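Drunden Stored Grain Pest Project
Progress report to the Zidlow Fund
24 October 2024

Work since the last report has gone mostly to trapping and to the grower visits. The trap line at Drunden ran through the whole of August without a gap. The Issahaku site lost 2 weeks when the elevator was closed for roof repairs, and we have not tried to fill in those weeks with estimates.

Trap counts

We pulled 1187 beetles from the pheromone and probe traps across both sites. Of these, 768 were red flour beetles. The rest were mainly sawtoothed grain beetles, with a small share of rusty grain beetles and a few rice weevils from the oldest bin at Issahaku. Identification was done under the microscope, and anything doubtful was set aside for a second look.

Flour beetles were most common near the bin doors and under the unloading augers, where broken kernels and dust collect. Traps set in the middle of the grain mass caught very little until late in the month. Growers had told us to expect the opposite, so we moved two spare traps to the center of the largest bin as a check. The catch there stayed low.
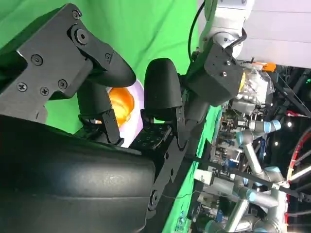 Indian meal moths were counted separately and are not in the total. Numbers were low at Drunden. At Issahaku they climbed after the closure, and webbing was found on the grain surface in one bin. The manager has since raked it off and run the fans at night.

Grower visits

We visited 16 farms. Most store corn or wheat for less than a year and clean the bins only when they are empty. Several still had last year's grain under the perforated floor — the hardest place to reach and the one most often skipped. Each farm got a one-page sheet on cleaning, aeration and how to read a probe trap.

Gristura trial

The Gristura trap liners arrived later than planned. They are now in half of the traps at Drunden, with the standard liners left in the others. It is too early to compare the two. The new liners are easier to empty, but dust builds up on them and they may need changing more often than we budgeted for.

Spending and next steps

Travel is under budget and lab supplies are slightly over. We ask to move the unspent travel money to supplies. Trapping continues until the bins cool, and the liner results will be in the next report, along with the cleaned data files for both sites.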